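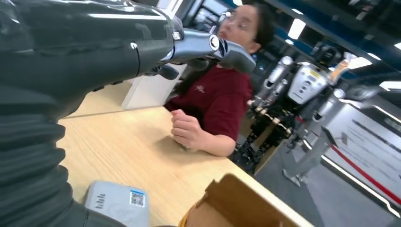

Re: [grants-list] Flernmont Fund, reporting dates and the small grants cap

From: Ladan Jafarzadeh
To: grants-list
Date: 6/27/24

Morven, Blair, all,

Answers to the questions below, in the order they were asked. I talked to Faustino yesterday and he is fine with all of this going to the full list.

Morven Niven wrote:
> Two things before we send letters to the Lorkberg applicants. First, is the
> small grants cap still $800, or did the board raise it? The website says
> one thing and the application form says another. Second, Drisholm Youth
> Music is asking if they can move what is left of last year's grant into
> rent. They had budgeted it for instruments and then got the instruments
> donated. I told them I would ask.
>
> Also, does anyone have the current reviewer list? Mine still has Magnus
> on it for the Beltrán applications and I thought he had stepped back
> from those.
>
> Morven

1. The cap. The board raised it to $2,000 at the spring meeting. The form is right and the website is old. Blair has the login and will change the page this week. Anyone who applied under the old number can send a revised budget, one page, no new narrative needed. Please don't tell applicants that asking for more will hurt their chances. A couple of them have heard that from somewhere and it is wrong.

2. Drisholm. Yes, they can move it. Our grant agreement lets a grantee shift funds between budget lines with written approval from program staff, and rent is an allowed cost. Morven, have them email you a short request with the old line, the new line and the amount. Reply with "approved" and copy me so it goes in the grant file. They still owe us the final report on the normal schedule, and the report should show the new budget.

3. Reviewers. Magnus Paterson is off the Beltrán applications. He joined the advisory council of one of the applicants, so he can't score any of that group. He is still reading for Lorkberg. That leaves 3 reviewers for Beltrán, the minimum under our policy, so if one of them drops out we need a replacement before scores can be counted. If you know a person who has read for us before and has time in August, send me the name off list.

We have 11 applications in the Lorkberg group. Each reader gets the full set. Score sheets are the same as last round except that the question on matching funds is gone. If you are working from a saved copy of the old sheet, please throw it out and download the new one from the shared folder, or the totals won't line up.

On report dates, which Blair asked me about separately: grantees can have an extension of up to 3 weeks without board approval. Anything longer has to come to Faustino. Late reports hold up the next payment but they don't cancel the grant.

I am out Monday. Faustino Mendoza is covering for me on anything that involves a payment.

Ladan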